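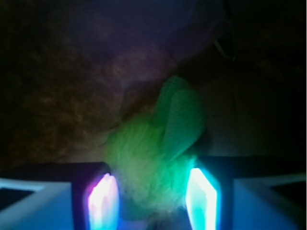
Photo: wrist camera, Zerkodstead open day set. Free to reuse with credit.

Zerkodstead Open Day Grasping Set

README, version 4
Last changed May 5, 2024

What this is

A set of 561 short recordings made during the open day at the Zerkodstead workshop in October. Visitors chose an object from a tray, put it down in front of the arm and watched the gripper try to pick it up. The recordings are the wrist camera's view of those tries, together with the finger readings and the arm's joint positions.

The set is small and uneven. Visitors liked the soft toys, so there are many more of those than of anything else. The hard objects were mostly picked in the last hour.

The gripper

Two fingers, each with a lit pad on its inner face. The pads glow in different colours, and in low light they are the main thing lighting whatever is between the fingers. In the still at the top, the pad on the left is white with pink edges and the one on the right is white with cyan edges. The fuzzy green object in the gap picks up both: more yellow-green on the left, teal on the right. Do not use object colour as a label without correcting for this.

The centres of the pads are often blown out to white in the wrist view. We left the exposure as it was.

Objects

There were 42 objects on the tray list, in 4 groups: soft toys and yarn, kitchen things, packaging, and small tools. Object names are in objects.csv. Where a visitor brought something of their own, the name field says "visitor" and nothing more.

Layout

recordings/ one folder per try
objects.csv object number, group, short name
tries.csv try number, object number, result, room lights on or off
stills/ single frames picked by hand
notes.txt the running log from the day, lightly tidied

The result field is "held", "dropped", "missed" or "stopped". "Stopped" means a member of staff pressed the button, usually to let the next visitor in. It should not be counted as a failed grasp.

Known problems

Many recordings are very dark. The room lights were turned down for the afternoon sessions so that visitors could see the pads glow.

Soft objects are often blurred close to the fingers.

The clock on the logging computer was an hour out until lunch. Times in tries.csv are corrected, times in notes.txt are not.

Sound was recorded by mistake in the first session and has been removed. Recordings with a visitor's face in view were also taken out before the try numbers were given, so the numbering has no gaps.

Who did what

Skinano supplied the finger pads. Lindemann lent the arm and the table. Prodis ran the open day and keeps this set. Please send corrections to Prodis with the try number in the subject line.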